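Home | Index | Wood & Boards | Kitchens | Floors | Glossary | Search

Wood grain (tabletops and other flat surfaces)

Wood grain is the pattern of lines you get when a tree is sliced into something flat. I've been writing the furniture entries on this site for a while and grain is the one I keep coming back to, partly because I eat breakfast on it every day and partly because people mix up the words. So I'll start with the words.

Grain, strictly speaking, is the direction the fibers run. Figure is the picture they make on the surface. Most folks (me included, when I'm not being careful) say "grain" for both, and the furniture stores do too, so I'm going to use it that way through most of this entry.

How the lines get there

A tree in a place with real seasons adds a ring each year. The spring part grows fast and is usually lighter, the later part grows slowly and comes out denser and darker. Cut across the trunk and you see circles. Cut lengthwise and those same rings turn into lines, and what kind of lines depends on where the saw went.

Flat-sawn boards are cut straight through the log, one slice after another. Near the middle of a board the saw skims along the curve of the rings, and you get those tall pointed arches that everybody calls cathedrals. Toward the sides of the same board the arches straighten into plain stripes. Quarter-sawn boards are cut with the rings standing close to upright, so it's stripes nearly all the way over. Quarter-sawn wastes more of the log and costs more, but it stays flatter through a damp summer. Rift-sawn sits between the two, and I'll admit I can't always tell it from quarter-sawn without looking at the end of the board!

Pale woods

Maple, birch, ash and beech are the usual light ones. Ash has bold lines, maple is quiet, birch is somewhere in the middle and beech has little flecks if you get your nose down to it. Pine is pale too when it's new, then it goes orange on you. Stain and bleach confuse all of this, so color alone is a poor way to name a wood.

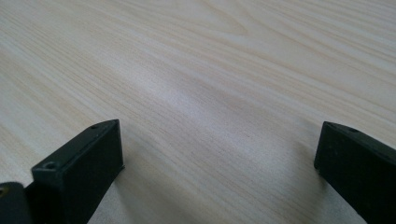
Which brings me to printed grain. Laminate has a paper layer with the pattern printed on it, sealed under resin, and the good ones are very good. My trick is to look for a repeat: if the same arch turns up again farther along, it's printed. The other place to look is the edge, where real wood lines carry over the side and a print usually stops or switches to a strip. Veneer is real wood, just thin, and it can fool you both ways. The Merby table I had in my old place in Bikurberg was veneer and I called it solid for years.

Care

Wipe along the lines, sand along the lines. For sanding bare solid wood I start at 60 grit only if the top is truly beat up, and I never go as far as 300 on anything that's getting oil, it just doesn't soak in as well. Don't sand laminate at all. Once you're through the print there's no bringing it back.

See also: Veneer; Edge banding; Knots; Butcher block

Last updated 11 February 2023

Contact | © Gonutano Home Encyclopedia | Back to top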